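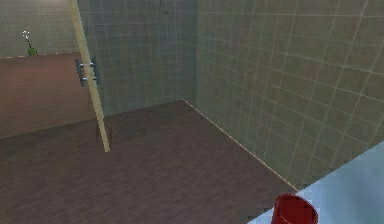

Zavitz opens its practice rooms to home users this month

If you've been following the home robot crowd for any length of time, you know the part everybody complains about is the teaching. You buy the arm, you bolt it down, and then you spend your evenings dragging it through the same motion until your shoulder gives up. So I was pretty happy to see that Zavitz is letting regular people into its simulated practice rooms, where you steer a virtual arm by remote control and save the whole thing as a lesson.

I got in early and spent most of an afternoon on it (sorry, laundry). The room I picked is a tiled one with a dark plank floor and a red cup on a pale blue surface, and the job is as plain as it gets: reach the cup, pick it up, set it down a little farther along. I figured I'd have it in five minutes. Ha! My first tries mostly sent the cup over the side, and I found out that I turn my wrist the wrong way every single time I'm in a hurry.

You can drive with a game controller or with the Fidier, a handheld grip that copies your wrist and finger movements. I tried both. The controller is fine for big moves, but the Fidier felt a lot more natural once I got close to the rim, and I stopped knocking things around so much. It does drift if you put it down on the couch between tries, so plan on resetting it.

Zavitz asks for 50 good demonstrations before it will train anything. I recorded 57 and tossed the ones where I'd dithered, and that left me just enough to get through. Training took 2 hours on my desktop, with the fan going like a hair dryer the whole time. After that the arm did the cup job on its own in the simulator, a bit stiffly, with a funny pause before it closed its fingers. I'm pretty sure it learned that pause from me.

The cup task is one of the starter lessons. There's also a hand-guiding mode for people with a real arm at home, where you hold it and walk it through the motion yourself, and lessons made that way can be mixed in with the remote ones. I haven't tried it yet. A few folks on the Warkura message board have, and they say to go slower than feels reasonable.

The practice rooms are free through November with any Zavitz account. The Fidier grip is sold separately for $359, and Stojanovska, the shop that handles U.S. orders, has it listed as shipping now. If you already own the older grip, it works too, but you'll need to update it over a cable first and the update is slow, so start it before dinner.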